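Montoya Street Linen Room: Gallery

Posted Wed 14 April

The linen room on Montoya Street handles the towels, washcloths and bath mats for the Wosa swim hall and the two guest houses next to it. This page collects notes and pictures from the room since it reopened in March. Items are grouped by where they go in the day's work, starting with the intake shelves and ending at the carts. More pictures will be added as the sections are finished.

The towels come from several suppliers. Most of the older stock is Rendau, bought when the swim hall opened, and the newer pieces are Jasden. The two brands are close in size but do not stack well together, so they are kept on separate shelves. At the last stock check the room held 1,854 pieces, including 43 that were set aside for mending.

Intake

Bags come in through the side door and are weighed before they are opened. The scale is old and reads a little heavy – the log sheet has a column for the corrected figure. Washcloths are pulled out first and go into their own bin. Bath mats go to the far washer, which has the larger drum.

Anything with a stain that will not come out after two washes is marked with a stitch of white thread in one corner. Marked towels are still used for the pool deck. They do not go back to the guest houses.

Drying and airing

The dryers run on medium. High heat shortens the loops and makes the woven bands pucker, and a puckered band will not lie flat again however it is folded. Towels come out and are hung over the rail for 20 minutes before they go to a table. The rail holds one dryer load if the towels are hung by the short side.

Orange towels are dried apart from the whites. The color has held up well, but the lint shows.

The folding table

The table is covered with a dark green cloth. A bare tabletop lets terry slide when one side is pulled, and the cloth holds it in place. It also makes loose threads easy to see. The cloth is shaken out at the end of each shift and washed with the bath mats on Fridays.

Towels are laid out flat and single before the first fold. The person at the table checks the hems first, then the two woven bands, then the pile in between. Small wrinkles in the middle are smoothed by hand toward the nearest edge.

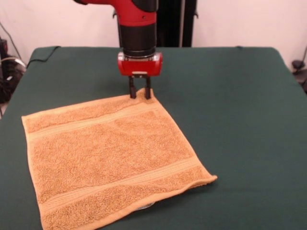
Folding

Guest house towels are folded in thirds along the length and then in half twice. The band should end up on the outside, near the front edge of the stack. Pool towels are folded in half three times, and the band can fall where it likes.

Square towels are the ones that cause the most questions. They are folded corner to corner only when they are going into a basket. For the shelf, they are folded edge to edge like the rest. A wavy hem can make the two sides look uneven even when the fold is right – match the corners and leave the hem alone.

Washcloths are not folded. They are stacked flat in piles and tied with cotton tape.

Shelves

The shelves run the length of the back wall. Whites are on the left, colors on the right, and bath mats along the bottom where the weight is easier to lift. Each shelf has a card with the item, the size and the number that fits. The cards were redone in March in larger type.

New stock goes to the bottom of the pile so that the older towels are used first. It takes longer to load the shelf this way, but it evens out the wear.

Mending

The mending box sits under the window. Most repairs are to hems, usually a few inches of stitching that has come loose near a corner. Pulled loops are snipped level with the pile and never tugged. A towel with a hole larger than a thumbnail is cut down for cleaning cloths.

Thread is kept in white, gray and a tan that is close enough to the orange. The mending is done on Tuesdays, or sooner if the box is full.

Carts

Two carts leave the room each day. The first goes to the swim hall before it opens and carries pool towels only. The second goes to the guest houses at about 11 and carries sets – one bath towel, one hand towel, one washcloth and one mat for each room. Sets are stacked with the mat on the bottom. The carts come back empty through the side door and are wiped down before they are parked next to the scale.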